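Wellham jewellery scheme asks for your tangled beads, but where do they all go?

Posted in: Local, Shopping and Money

Households in Wellham are being asked to turn out their jewellery boxes this November and hand over whatever they no longer wear. The scheme, called Clerkik, is run by the resale firm Juvatix and promises a "second life" for costume jewellery that would otherwise sit in a drawer for another ten years.

It sounds harmless enough. Bring in your old necklaces, bangles and beads, sorted by type, and you get a voucher towards something from the firm's shop in Okeke Row. Juvatix says 594 people have signed up so far. Asked how many of them had handed anything over, the firm gave a figure of 84.

That gap may have something to do with the sorting. The Clerkik leaflet wants chains kept apart from beads, bracelets kept apart from hoops, and everything laid out on a soft surface before it is bagged. Knots must be undone first. Anyone who has ever tried to pick a fine chain out of a heap of stretchy bracelets will know how an evening can vanish that way, and the leaflet has little to say on the subject beyond "take your time".

Bhupendra Bhatt, who runs the scheme for Juvatix, said the rules were there to save work at the other end. "If it comes to us in one big knot, somebody has to be paid to sit and undo it," he said. "At home people can do it in front of the telly. Most of them tell us they enjoy it."

Perhaps they do. It is still unpaid work, and the reward is on the thin side. A full bag earns a voucher worth 8 pounds, whether it holds plastic beads or something rather better, and the voucher runs out after the new year. Bags are not valued one by one. A silver ring dropped in by mistake earns its owner nothing extra, although Mr Bhatt said pieces could be claimed back "within a reasonable time". He would not say how long that was.

Then there is the matter of what happens next. Juvatix says 529 pieces have been collected and that "the majority" will be cleaned and sold again. The rest will be taken apart for beads and clasps. The firm could not say how many had been sold so far, or who was buying them. Charity shops in the town already take costume jewellery, knots and all, and they put the money somewhere most people can name.
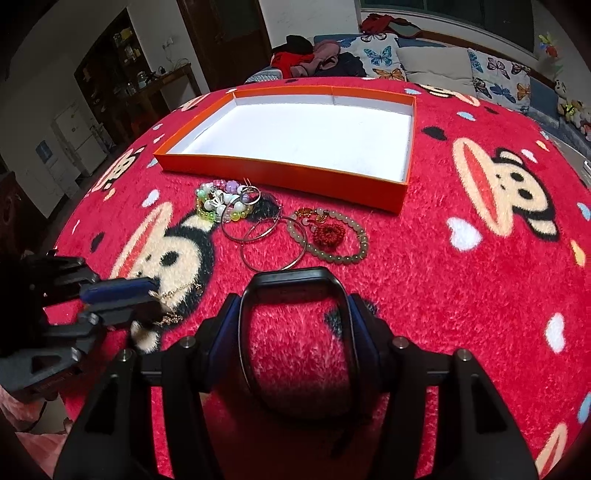
Sorting on a red rug: a gold chain, a tangle of beaded bracelets and two thin silver hoops, with an open orange box close by.

None of this means a clear-out is a bad idea. A box of beads that never gets opened is no use to anyone, and children's bracelets in particular have a way of breeding at the bottom of it. But it is worth going through the lot slowly, and putting aside anything with a hallmark, before it goes anywhere near a collection bag -- theirs or anybody else's.

Clerkik bags can be picked up from the Juvatix counter in Okeke Row until the end of the month. Full bags go back to the same counter before 4pm. The firm says it will decide in the new year whether to run the scheme again.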